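Courses > Relations Between States > Part Two > Chapter 17

Chapter 17. When Neighbors Share a River: Treaties, Commissions and Small States

In August, two small states signed a paper of 158 articles. The upstream state, Ovetti, promised to let a fixed amount of water pass its dam each month. The downstream state, Zutmont, promised to pay a part of the cost of keeping the dam in good repair. The talks were held in the port city of Clevport, which belongs to neither of them, and they went on for 17 months before the two delegations agreed even on the title.

Why did it take so long? Students often answer that the water itself was the problem. I think this is only partly right. The amount of water was settled quite early. Much harder was the question of who would measure it, and who would be believed if the two measurements were different.

In this chapter we look at three matters. First, we ask what a treaty can do that a simple promise between governments can not. Second, we study the joint commission -- a body with members from both sides -- and the rules by which it decides. Third, we come to the Woo Protocol, a short text added to the treaty, which says what must happen in a dry year.

The reader should keep one difference in mind from the beginning. To sign a treaty is one act, and to ratify it is another. In Zutmont the parliament must vote before the treaty has force, and this vote was won by only 2 voices. In Ovetti the signature of the president is enough. Such differences in home law have a strong effect on how each side speaks at the table, and we will return to them in Section 2.

Terms to learn in this chapter: upstream state, joint commission, ratification, protocol, neutral host. 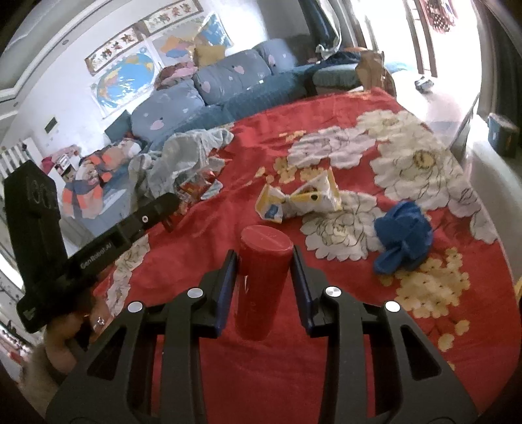
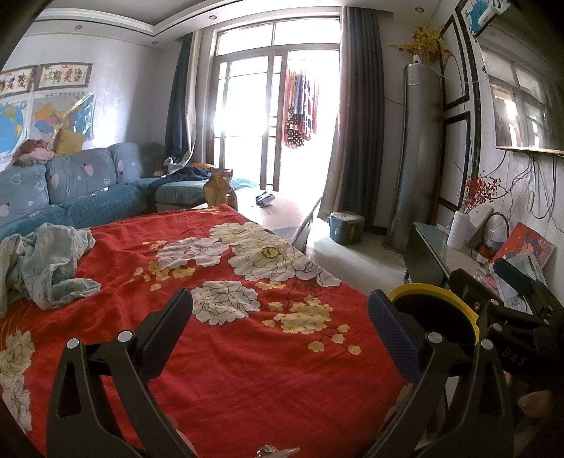 Bernd Wendt
Lecturer in International Relations, author of Part Two

17.1 What a Treaty Adds

A promise between two governments can be honest and still be weak. Governments change, and the new minister may say that he never promised anything. A treaty binds the state itself, also when other people come to lead it. For this reason Zutmont refused an exchange of letters, although letters would have been ready much sooner.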